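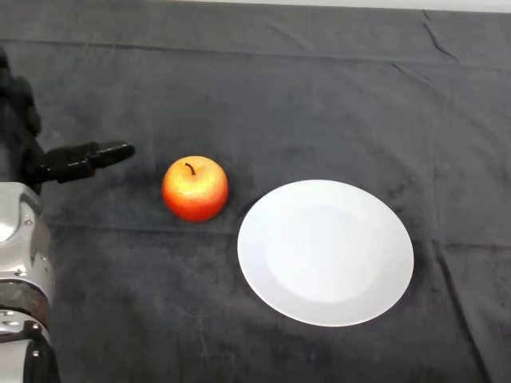
The charcoal cloth with an apple and a white plate.

Ruchti tablecloth, dark gray
Review by Liesl Holzer, 26 Mar 2021

I bought this for the kitchen table and have used it for 8 weeks. The color is a flat charcoal, and white dishes and fruit look good on it. It covers nearly the whole top of our table, which is what I wanted.

Washing is easy. It has been through the machine 4 times and hasn't faded. It does show crumbs and flour, so I shake it out after breakfast. The hem on one side came back a little wavy and needed ironing.

I would buy it again, maybe one size up.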